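Drundach Workcell Recordings: data card

Version 2, released Dec 3, 2021
Maintained by the Sanda perception group

Summary

Drundach is a set of 700 recorded episodes of tabletop assembly, intended for work on marker-based pose estimation and on the planners that depend on it. Each episode contains one colour video stream, the joint states of the arm, the commanded gripper width and the poses reported by the tracker. The release also includes the Zulico replay tool, which steps through an episode and shows the planned path beside the recorded one.

Contents

episodes/ – one folder per episode, numbered from zero
calibration/ – camera intrinsics and the camera-to-base transform
parts/ – meshes and marker offsets for every part
splits/ – lists of training and test episodes
tools/ – Zulico and the format checker

Joint states and images are stored with a shared clock. Tracker output is stored at 20 Hz and has not been smoothed. Where a marker was not detected, the pose field is left empty; it is not filled from the previous reading.

Changes since version 1

The camera-to-base transform was measured again in August and replaces the earlier file. Results obtained with the old transform should not be compared with results from this release. In addition, 11 episodes with damaged timestamps have been withdrawn. Their numbers have not been reused.

Known limitations

Markers are often hidden by the hand or by a neighbouring part during the approach. The tracker may then return a pose with the correct position and a flipped orientation – users should check the reprojection error before passing such a pose to a planner. All episodes were recorded against the same background, and the set is not suitable for testing robustness to changes of setting.

Planner settings

The baseline paths were produced with the Hamdan planner. Its configuration file is stored with each episode, as the clearance value was changed between sessions. Collision checks use the meshes in parts/ and treat the table as a flat plane.

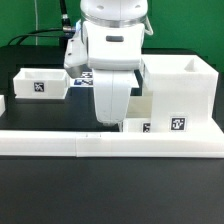 Users who replace a mesh should run the format checker before replanning. Errors in the data may be reported through the project's issue tracker, quoting the episode number and the release version.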